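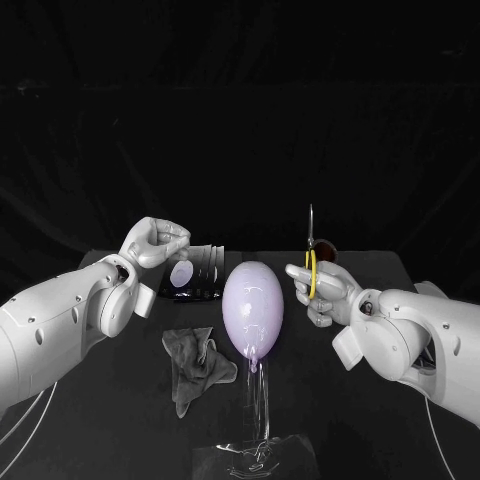
Can machines do small hand work yet? Balloon, tape and scissors

Forum: Home and Workshop Automation
Started by flosturis_bench, Wednesday, September 25, 2024

flosturis_bench
Good evening to all. English is my third language, so please be patient with me. I work in a small shop where we prepare party decorations and gift packing. My employer asks me every month if a robot can take over some part of the table work. I always answered no, but now I am less sure, and I would like to hear from people who know more.

The job I have in mind is the balloon on a clear stick. The balloon must stand straight, the tape must not show too much, and the scissors must come near the balloon without touching it. A new person in our shop needs 2 days before I stop watching their hands. We made 3905 of these last year, most of them in December, so it is a real question of money for us.

What is your opinion? Is two hands with fingers enough for such work, or is it still only for demonstration?

hitano_fan
Fingers are enough, I think. Holding scissors by the handles is already not trivial, and I remember when a machine could only pick up a cube. But holding is one matter and cutting is another. For cutting, the thumb has to open the loop against the other fingers, and the blades in your picture are closed and pointing up. I would wait for a video of a cut before I say anything to my employer.

Kuo-hua Peng
I repaired packing machines until I retired, and I have to disagree with the whole direction. A balloon on a stick does not need a hand. It needs a clamp, a tape head and a fixed knife. If you make the same thing 3905 times, you build a fixture for it. A hand with fingers is slow and it has many joints that can fail.

flosturis_bench
Thank you, Mr. Peng. I understand your point, but our orders are mixed. On one morning we make balloons, then small boxes with ribbon, then something for a wedding that we did not make before. A fixture for each of them would fill the room. This is why the hands are interesting to me.

Efa Pritchard
I agree with flosturis_bench here. The value of hands is in the change from one job to the next. My own doubt is about the tape. I teach craft to adults, and clear tape is where they lose their patience. It sticks to the glove, it folds on itself, you lose the end of the roll. Scissors and balloons they manage in the first hour.

Does anyone have a picture where the machine is near to some tape?

flosturis_bench
Yes, I can add one more. Please look at the left hand.
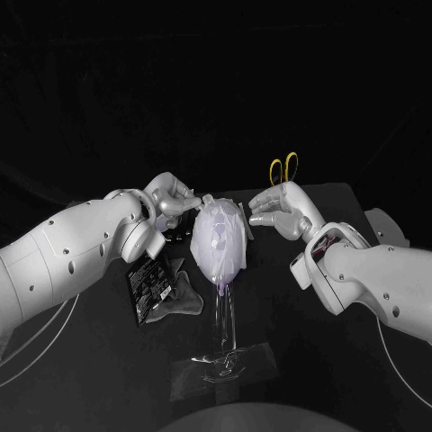 Left hand at the top of the balloon shape, clear stick taped to the table

Efa Pritchard
Thank you, this is more useful to me. The left hand has a small loose tab between finger and thumb, and to my eye it could be folded clear tape. If so, that is a real pinch with the fingertips, and I am more impressed than I expected to be. The patch on the table has some creases and bubbles, but I have seen worse from my students. I cannot tell from one picture who put it there, of course.

ho_ho_workshop
I would not buy on the strength of a pinch. Look at the right hand, it is open and touches nothing. A person would support the balloon with the second hand already. In my shop the second hand is the one which makes the work fast.

hitano_fan
Or it was just on the way there. You cannot judge speed from a still picture, ho_ho.

ho_ho_workshop
Fair enough, I take back the part about speed. I keep the part about buying.

Kuo-hua Peng
May I ask about the cloth? A soft gray cloth lies bunched on the table in both pictures. Soft things are the old enemy of machines. If a hand can pick up this cloth, fold it and put it away, then I will believe in household chores. Taping is a shop-floor task and can be repeated. A towel falls in a different way each time.

Efa Pritchard
There are machines that fold towels, Mr. Peng. Slowly, and I would not let them near my good linen, but they do fold them.

Kuo-hua Peng
Slowly is the word. My wife folds a basket while the kettle boils.

flosturis_bench
I am grateful for all answers. So I will tell my employer the following: for holding and placing, perhaps yes; for tape, maybe, with a person beside it; for cutting near a balloon, we wait for proof. He will not be happy — he already wanted to tell the customers.

One more question, for those who have tried it. How do you count the failures? If a balloon bursts, everybody hears it. But a strip of tape that is a little crooked, do you count it as failed?

hitano_fan
We count it as failed if a customer would send it back. In our last test with boxes we had 677 tries, and the crooked ones were the reason for all our arguments. Write your rule before you start, and keep 4 finished pieces on the shelf to compare with.

ho_ho_workshop
And let the person who packs for you write the rule, please. Your employer will accept anything that stands up.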